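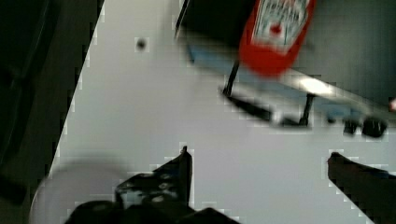 About us

Hi, and welcome to Pleris! We're a small cooking school on the second floor of the old Wolska building in Grunorberg, and we teach people who think they can't cook (I used to be one of them, ask my sister about the Thanksgiving rolls).

I started the school with one borrowed stove and a class of 4 people, all of them neighbors. We made lentil soup. It was fine! Everybody came back the next week, and they brought friends, so I had to go find a second stove pretty fast.

These days we run evening classes for up to 12 adults, plus a Saturday morning group for kids and whoever drove them over. You'll learn knife basics, a decent pot of rice, a few sauces, and how to rescue a dinner that's going sideways. We don't grade anything and we never will.
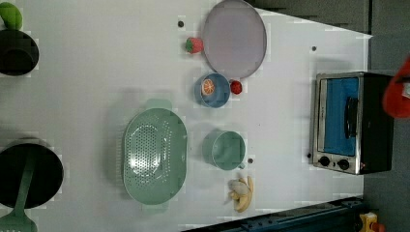

Most of our vegetables come from the Tsakiris farm just outside town, so the menu moves with the season. October is all squash, and I mean all squash – you've been warned. If you have an allergy, tell us when you sign up and we'll plan around it.

Classes last 2 hours and aprons are on us. Bring a container for leftovers, wear shoes you don't mind getting flour on, and come hungry. The sign-up page has the current schedule, and gift cards are at the front desk.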